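Kun Manipulation Group: Call for Participants, Bimanual Teleoperation Study

Location: Kun laboratory, Kestby site
Contact: Itziar Prieto, study coordinator
Posted: Jun 29, 2020

The Kun Manipulation Group is recruiting adult participants for a study of how operator skill affects the quality of demonstrations used to train two-arm robot policies. No robotics experience is needed. People who have already operated the system, including those who took part in the pilot at Largate, are not eligible for this round.

Background. Policies trained by imitation depend on the demonstrations they are given. In the pilot, Dezső Szénási and Irén Kozma collected 2,847 demonstrations and retained every one for training, including those with pauses and failed grasps. Policies trained on the full set performed worse on object placement than policies trained on a subset of 415 demonstrations selected by motion smoothness. The pilot used trained staff only. The present study tests whether the same selection rule holds when the operators are new to the task.
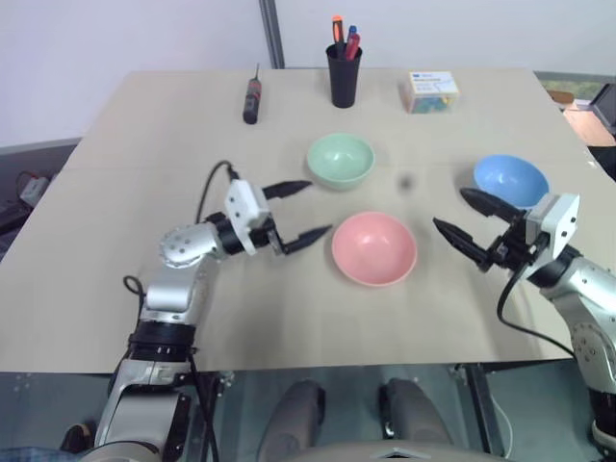 Participants control both arms through a pair of handheld leader devices and complete short tabletop tasks under verbal instruction. Tasks include nesting, moving an item from one side to the other, and handing an item from the left gripper to the right. Target objects are named by color only, so an instruction will refer to the green, pink or blue bowl and never to its position. Items along the back of the table, such as the pen cup, serve as distractors and should be left where they are. The start of a trial is marked by a tone, and both grippers must be open at that point. Trials with a dropped object are recorded and kept.

Each participant attends two sessions of 90 minutes on separate days. The first session includes a 45 minute training block, which is not analyzed. Arm motion, gripper state and head camera video are recorded throughout. Audio is not recorded.

Requirements:
Age 18 or older
Normal or corrected-to-normal vision
Able to distinguish red, green and blue (a short screening test is given on arrival)
Full use of both hands
Able to stand for 20 minutes at a time; seated breaks are scheduled between blocks
Comfortable following spoken instructions in English

Participants are paid by gift card at the end of each session. Anyone who withdraws during a session is paid for that session in full. Data are stored under a participant number, and requests for deletion are accepted until the analysis begins.

To apply, send the online form with your available days and your dominant hand. Left-handed applicants are especially encouraged, as the pilot had too few for a separate analysis. Questions about the method can be addressed to Barnabás Kocsis, and questions about scheduling or payment to Itziar Prieto. Applicants will receive a reply by email with directions to the Kestby site and a copy of the consent form.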